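2020-10-23

**Gostness opens its workshop doors for a day of robots, shopping bags and plenty of questions**

Gostness is very happy to share news of its autumn open day, held at our Ondbridge workshop, where neighbours, customers, school groups and a good many curious passers-by came in to see what our robots have been learning to do with their hands. We welcomed 200 guests over 5 sessions, with tea in between, and we would like to thank every one of them for coming, for keeping to their time slots and for asking such thoughtful things.

The main demonstration was given over to thin plastic bags, the kind you bring home from the greengrocer without a second thought. A bag of shopping is a surprisingly awkward thing for a machine to deal with. It folds, it slips, it changes shape the moment it is touched, and whatever is inside has a habit of rolling about. Fruit on the branch is harder still, with all those thin stalks to mind, and our team chose longans for the bench for that very reason.
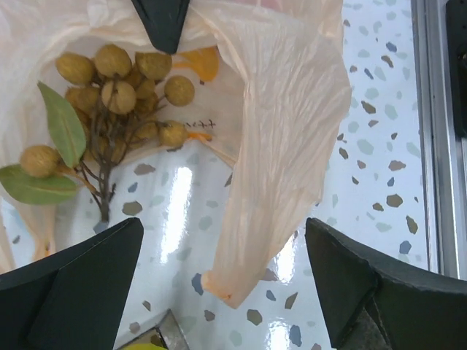

Guests were able to stand at the rail and follow the work as closely as they liked, and Chaimae Lahlou, who leads our handling team, talked everyone through it at a gentle pace (and then talked several people through it again over the biscuits).

"We could have shown something quick and shiny with metal blocks, and I think people would have clapped politely," said Chaimae. "But everybody has wrestled with a carrier bag. Children understood the problem straight away, and one of them told me quite firmly that we ought to be holding it by the top. She was right, of course, and we spent most of January finding that out for ourselves!"

Holding a bag by the top took up the second half of each session. The idea is to gather the neck and keep hold of it without squashing what is underneath, and our engineers explained how two grippers can share a job of this sort, each coming at the bag from its own side. The software behind it is called Dresteo, and it has been put together over 51 weeks by our small group here with a great deal of help from our friends at Lim, who design the fingers.

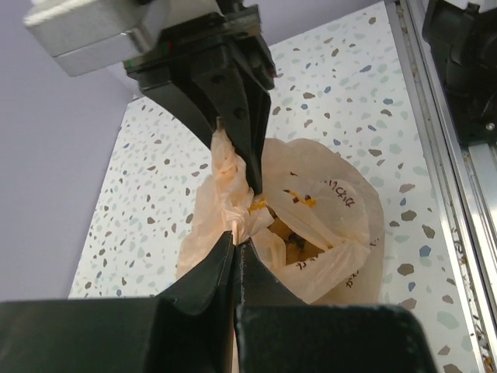 Visitors were also invited to leave their own suggestions for what the robots should try next, and we now have a very full box to read through. Egg cartons came up again and again, as did odd socks, bread rolls and — from more than one grandparent — the lids of jam jars. We shall do our best with all of them, although we make no promises about the socks.

Gostness will hold its next open day in January, again at Ondbridge, and there will be room for 400 guests this time. Places are free, and families are warmly encouraged to come along. Anyone who would like to book, or who would like to bring a school or club, is welcome to call in at the workshop reception during opening hours, where a member of the team will be glad to put your name down.

**About Gostness**

Gostness builds robot arms and the software that guides them, with a particular fondness for everyday household jobs. The company is based at Ondbridge.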